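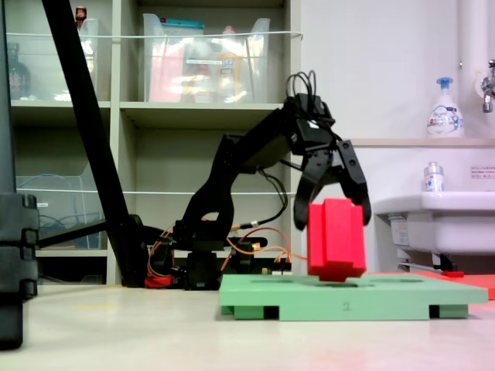
Arm drops to the board when the gripper closes -- brownout or firmware?

6/1/22 -- posted by stepper_sis
7 min read
12 comments | 3 shares

Ok need help fast, demo is coming up and I'm out of ideas.

Small desktop arm, two finger gripper, Calado controller board, Oslow servos in all the joints. Job is dumb simple. Pick red block, put it in the slot on the green board, lift it back out, repeat. Ran fine all through February. Now it does this:

- goes to the block, fine
- closes, fine
- starts the lift, gets a little way up
- whole arm goes limp for a split second, comes down on the board, then snaps BACK to the last commanded pose at full speed

The snap back is what scares me. Fingers hit the edge of the slot last night and chewed up one pad. My hand had been in there maybe a minute before, straightening the block.

Doesn't happen every cycle. Longest clean run this week was 600 cycles, shortest was 12. No error in the log, just a gap and then the boot line again.

What I tried: new USB cable, reflashed the Calado, slowed the lift way down (helped a bit??), different block. Nothing fixed it.

----

gravel_pit

Boot line in the log = the controller rebooted. Not a firmware mystery. Your supply is sagging when the gripper stalls and the shoulder pulls at the same time. Put a meter on the rail and watch it.

----

stepper_sis

Meter says it's fine. Doesn't move off nominal that I can see.

----

gravel_pit

A handheld meter won't show you a dip that short. Need a scope, or use the min hold if your meter has one. Also where are you measuring? At the supply is useless. Measure at the last servo in the chain.

----

torque_wench

Gonna disagree a little. Had the same board and the same symptom and it was the watchdog. Calado default timeout is tight, and if your script blocks while it waits on gripper position the board thinks the host died and restarts. Looks exactly like a brownout. Check if you're blocking in the close call.

----

gravel_pit

Then why would slowing the lift help

----

torque_wench

Could be luck. It goes from 12 cycles to 600 on its own, you can't tell anything from one slow run

----

gravel_pit

Fair. Still power tho.

----

lintfilter

Forget the cause for a second. Why does it snap back at full speed? That's the part that breaks a finger. Whatever reboots it, the arm should come up with torque OFF and stay off until a person says go. Do you have auto-enable on at boot?

----

stepper_sis

...yes. Turned it on so it would recover by itself overnight

----

lintfilter

Turn it off. Today, before any more debugging. And no hands in there unless power is cut at the switch. Stopping the script doesn't count.

----

old_solder

Seconding this. Small arm doesn't mean harmless. One of ours came up after a reset and put a dent in an aluminum plate. Nobody hurt, dumb luck.

----

torque_wench

Bit dramatic for hobby servos imo. It's gonna pinch you, it's not gonna break a finger

----

lintfilter

Pinch at the fingers, sure. Elbow joint folding on your hand is a different thing. Not arguing about it, auto-enable off costs nothing.

----

torque_wench

ok yeah off is the right setting, I just don't think it's an amputation machine

----

imis_user_4

What are you using for servo wire? If it's the thin stuff that ships in the Imis kit, that's your problem. We lost two weeks to that. Fine on the bench with one joint moving, falls over with three. Also look at the connectors where the wires run down the lower joints, they flex every cycle and the crimps go bad.

----

stepper_sis

It IS the Imis harness. Came with the arm, never touched it

----

imis_user_4

There you go. Wiggle test -- torque on, arm holding a pose, hands clear, push on each connector with a wooden stick. See if it reboots.

----

gravel_pit

^ good test. Bad crimp and sagging supply are the same fault from the board's side btw. So I'm still right.

----

stepper_sis

Update. Auto-enable is off. Borrowed a scope from next door.

Measured at the wrist like gravel_pit said. Rail drops hard for a moment when the fingers close and shoulder starts up together. Not every time. When it drops far enough the board goes too, becuase I'm feeding the board off the same rail as the servos. Yes I know.

Then the stick test. Shoulder connector, barely touched it, instant reboot. Arm just sagged down and stayed there. Much nicer than what it was doing before.

Pulled the connector apart and one crimp was barely holding a few strands.

----

imis_user_4

Called it

----

gravel_pit

Separate feed for the controller. Don't just redo the crimp and call it done, it'll be back in a month.

----

torque_wench

Ok power wins. Would still check the watchdog, you can have two bugs

----

stepper_sis

Checked, and I AM blocking in the close call lol. It waits for the position to settle, and with the block in there it never quite reaches the target, so it sits till it times out. Changed it to poll. So partial credit

----

torque_wench

I'll take it

----

old_solder

While you're in there, why are you closing to a position the block won't let it reach? Servo is stalled the whole time it's carrying. That's your current draw right there, plus it cooks the gripper servo. Close until the load goes up, back off a hair, hold that.

----

stepper_sis

Can the Oslows report load? Thought that was only the expensive ones

----

old_solder

They do, number's noisy though. Average a few reads. Don't trust a single one.

----

lintfilter

And cap the speed for the first move after any enable. Slow to home, then normal. If it ever does come up in a weird spot you've got time to hit the switch.

Do you have a switch? A real one you can reach w/o leaning over the arm?

----

stepper_sis

Power strip on the floor. Behind it

----

lintfilter

Please move that

----

gravel_pit

Also a cap across the servo rail near the shoulder. 3000 uF or close to it, whatever you have in the drawer. Watch polarity. Not a fix on its own, takes the edge off the dip.

----

sterken_fan

Or get a Sterken supply and stop messing around. Never had a dip with mine

----

gravel_pit

A bigger supply does nothing for a bad crimp.

----

sterken_fan

Didn't say it did. Said I never had a dip

----

stepper_sis

Last update I hope.

New shoulder and elbow wires, thicker, new connectors. Strain relief on both with a loop of slack so they're not pulling at full reach. Controller on its own feed. Cap on the rail. Gripper closes on load now. Slow first move after enable. Switch is on the front edge of the table by my chair.

Ran it with me sitting there the whole time. 1333 cycles, zero reboots, then I stopped it because I wanted dinner. Gripper servo was barely warm, used to be too hot to keep a finger on.

Two misses in that run where the block caught the lip of the slot and went in crooked. Different problem, I think that's the chewed pad. New pads are ordered.

----

imis_user_4

Nice. Can you post the wire gauge and the connector part? Ours are due for a redo and I'm sick of guessing

----

stepper_sis

Will do when I'm back at the bench, bag is in the drawer there

----

torque_wench

Post the polling code too if you can, mine's still blocking

5 people found this thread helpful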